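Gretaneo - Entraide maison
Rubrique : Rangement et petits espaces

Comment ranger câbles et chargeurs sans que tout s'emmêle ?

Posté par Zlata Panasiuk le 17 mars 2019

Bonjour à tous ! Je me suis enfin lancée dans le grand tri du coin bureau et je suis super motivée, mais je bloque sur les câbles. J'ai des chargeurs de téléphone, une multiprise qui ne sert que quand on reçoit, des rallonges, et tout ça vit dans un seul tiroir. Dès que je tire sur un fil, j'en sors quatre ! J'ai essayé les élastiques de cuisine, ils sèchent et ils cassent. Je ne veux pas dépenser une fortune et je n'ai pas envie de percer le meuble. Comment faites-vous chez vous ? Et est-ce qu'on peut enrouler un câble serré sans l'abîmer ?

3 réponses

Fedoruk

Tu jettes tout ce qui n'a pas servi depuis un an. Le reste dans une boîte à chaussures. Voilà.

Zoia Kostiuk

Oh, j'adore ce genre de chantier ! J'ai fait le mien en septembre et je ne reviendrais en arrière pour rien au monde.

Commence par tout sortir sur une grande table bien dégagée, vraiment tout, même le fond du tiroir. Tu regroupes ensuite par usage : les chargeurs ensemble, les rallonges et multiprises d'un autre côté, et les câbles dont tu ne sais plus à quoi ils servent dans un sac à part. Tu vas aussi tomber sur des choses qui n'ont rien à faire là (un bocal, des piles, des trombones...), tu les mets au bord et tu t'en occupes à la fin, sinon tu pars dans la cuisine et tu ne reviens plus !

Si tes chargeurs ont des couleurs différentes, profites-en, c'est un vrai bonheur pour s'y retrouver. Un vert d'eau, un menthe, une multiprise lavande, et on repère le bon du premier coup d'œil.

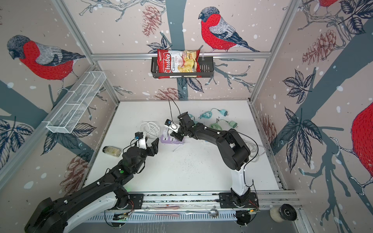
Faut-il débrancher le câble de son bloc secteur avant de le ranger ?
Tout dépend du tiroir : s'il est peu profond, séparez les deux et glissez le bloc à côté de son câble, sinon laissez-les ensemble pour ne pas avoir à les réassortir.

Pour l'enroulage, fais des boucles larges et souples, de la taille de ta main, en laissant le fil tourner dans le sens où il veut aller. Surtout pas de tour serré autour du bloc, c'est à la sortie de la prise que la gaine finit par craquer. Ensuite une petite attache scratch - pas trop tendue - et hop, dans sa case. J'ai découpé des rouleaux de carton pour faire les cases, ça ne coûte rien et ça tient très bien !

Pour la multiprise, je replie le cordon en deux ou trois plis et je la range à plat, à côté des autres. Jamais dessus, elle est trop lourde et elle écrase tout.

Dernière chose, les étiquettes. Un bout de ruban de masquage plié en drapeau près de la fiche, avec le nom de l'appareil au crayon. Je l'ai fait pour sept câbles un soir et j'ai continué le lendemain tellement ça m'a plu :)

Clino

D'accord avec Zoia pour les boucles larges. Moi j'utilise des sachets à zip, un par chargeur, rangés debout comme des fiches. On voit à travers, c'est pratique, par contre pour les rallonges c'est trop petit. Pense aussi à essuyer les câbles avec un chiffon sec avant de les ranger, les miens collaient un peu. Et les câbles à la gaine fendue, direction la borne de collecte du magasin, pas la poubelle.

Zlata Panasiuk

Merci merci ! Je garde l'idée des rouleaux de carton et celle des drapeaux. Fedoruk, la boîte à chaussures, j'ai déjà essayé, c'est comme ça que tout a commencé ! Je m'y mets ce soir.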